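Punovgate Shared Workshop
Good Practice Group for Two-Armed Robots
Minutes of the February meeting

In the chair: Hortensia Cisternas
Present: members from Sirkano and Rostami, the Punovgate floor team, and two new starters from Puvov, who were made very welcome and given the chairs nearest the radiator
Apologies: received from the Rostami training lead

1. Welcome and last minutes

Hortensia opened the meeting at 2.05 and thanked everybody for coming up the back stairs while the lift is being seen to. The minutes of the previous meeting were agreed, with one correction: under item 4, "stop button" should read "stop buttons", as there is one at each end of the bench and we would like people to remember both.

2. Matters arising

The floor tape has been renewed and looks very smart. The Sirkano members asked whether the yellow line means "do not cross" or "do not cross while the arms are powered", and we had a longer talk about this than anyone expected. It was agreed that it means the second, and that the wording on the wall should say so in full.

The spare keys to the power cabinet have still not been labelled. Carried forward, with a gentle nudge to the floor team.

3. Draft rules for cloth handling

This took up most of the afternoon. Hortensia had sent round version 5 of the draft and was grateful for the many comments, including the ones written in the margins by hand (she managed to read nearly all of them). The rules cover folding, flattening and picking up soft items on the table, and are meant to sit alongside the general bench rules, which stay as they are.

The following wording was agreed, after some friendly back and forth:

Rule 1. Before the arms are powered, the operator checks that the table holds only what the task sheet lists. Mugs, phones and pens go on the side shelf.

Rule 2. An arm with no part in the current step is kept open, clear of the table and clear of the cloth. The Rostami members would have liked a fixed height written in here, but the rest of us felt that the right height depends on the job, and "clear of the table" was kept for now.

Rule 3. Fabric is never freed from a gripper by hand while the arm is powered, however small the snag. Hortensia said she would happily see this one painted on the ceiling.

Rule 4. Cables at the wrist are looked over at the start of each shift, with the arm stopped, and anything chafed or hanging lower than usual is written in the book.

Rule 5. When a finger presses fabric against the table, the operator watches the force reading and stops the run if it goes past the limit on the task sheet. One of the Puvov starters asked who sets that limit – a very fair question – and the answer is that the task author does, and signs for it.

There was also a kind suggestion that the rules be printed larger. Agreed without a vote.

4. Picture for the cloth handling sheet

It was agreed that the sheet should carry a picture beside Rule 2, as several people find the phrase "no part in the current step" hard to take in on a first reading. The one chosen is attached to these minutes so that everybody can have a look before printing.
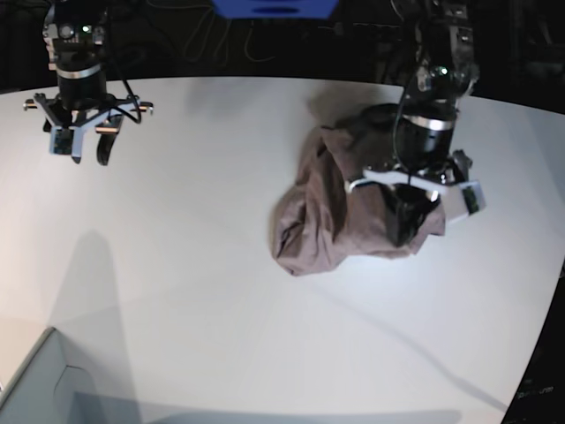

Rule 2: one gripper working in the cloth, the other held open and clear of the table.

Members were happy with it. Sirkano asked that the caption stay short and that the full rule be printed next to it, and this was agreed.

5. The incident book

The book now has 94 entries, nearly all of them very minor, and Hortensia thanked people warmly for writing things down even when they felt a bit silly doing so. Entries should give the bench, the task and what was done next. "Sorted" is not quite enough, although we do understand the temptation at the end of a long shift.

6. Any other business

Room 204 is free for the refresher session, and there are 7 places left. Please put your name on the list by the kettle.

Rostami offered to bring their own bench rules next time so that we can compare the two sets. Gladly accepted.

Actions
Hortensia Cisternas: send round version 6 with today's wording.
Floor team: new wall wording for the yellow line; label the cabinet keys.
Sirkano: larger print of the sheet.
Rostami: bring bench rules.

The meeting closed at 4.20, and the remaining ginger cake was left in the kitchen for the evening shift.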